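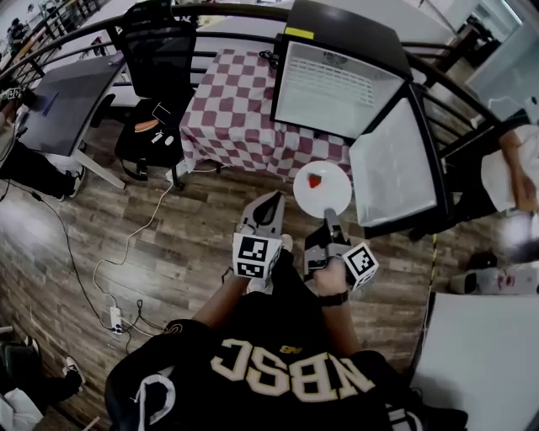 Hand-held gripper lined up with a plate and strawberry, marker cubes at the base of both fingers.

Gripper trials: common questions
2 min read

Which grippers are you comparing?
The Drakholm and the Nidelik, both held by hand. Arm tests come later.

What are the marker cubes for?
Tracking. The software reads the black squares to work out where each finger is.

How many runs does each gripper get?
300. The Nidelik has finished 74 so far.

Why soft fruit?
It bruises if the grip is too hard. Windotard also asked for it.

Can I try one?
Yes. Slots are 30 minutes. Take off loose bracelets first.

Will you publish the results?
Yes, on this page, once both sets are finished.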